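The method was called withholding, and at the Trerka annexe it was in its second year by September. A policy was trained on every demonstration but one kind, then asked for the kind it had never been shown. The log recorded what it did in the meantime.

The model under test was Sterkier, build 13. It had learned from 453 episodes of filling a basket, all supplied by Transide, and in each of them the operator had begun within 2 seconds of the instruction. Pauses had been trimmed out before training. Sterkier had therefore never seen anyone wait.

It waited anyway. On the first run it held still for 20 seconds before its arms moved. The reviewer marked this as latency and restarted the controller. On the second run the delay was the same. Network, cameras and motor bus were all checked and found to be within limits.

The Kushwaha test was applied next – the instruction is replaced with a blank string and the activations are compared. With a blank string there was no delay, because there was no motion either. With the word "cabbage" the delay came back.
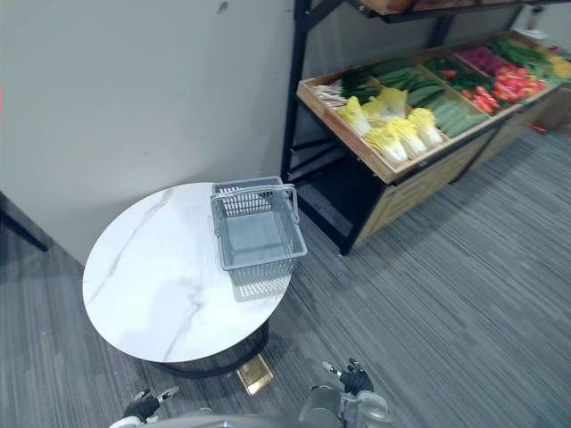
The reviewer plotted attention over the interval and found it spread evenly across the vegetables, at a level too low to count as selection. It did not settle until the final second. The paper needed a term for this. "Idle" was already taken by the controller, and "hesitation" had been struck out of an earlier draft for implying too much.

In the table of results the column was headed "Other". The reviewer entered 20, saved the file, and sat for a while before sending the next instruction.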